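PRESS RELEASE
2018-11-22

Vornaletti College students set robot arm a stacking task

Students in the robotics class at Vornaletti College have begun practical work on this year's project, in which a robot arm must pick up toy rings and place them on a stacking toy. The work is supported by a grant of 2000 euros from Vovard.

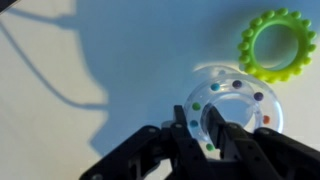 The class is divided into three teams, each responsible for its own control program. Teams may book the arm for 60 minutes at a time and must keep a written log of every attempt — including those that fail.

"Clear plastic is a demanding material for a student team to begin with," said Dewanti Raju, who leads the class. "We wanted a task that would make them think carefully about grip and approach."
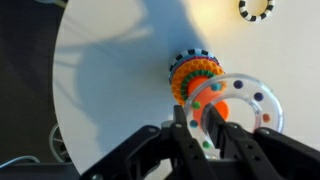 The gripper holding a clear ring with coloured beads in front of the stacking toy.

The teams will present their results at the college open day in July. Schools wishing to attend are asked to write to Lutz Thiele at the college office.

ENDS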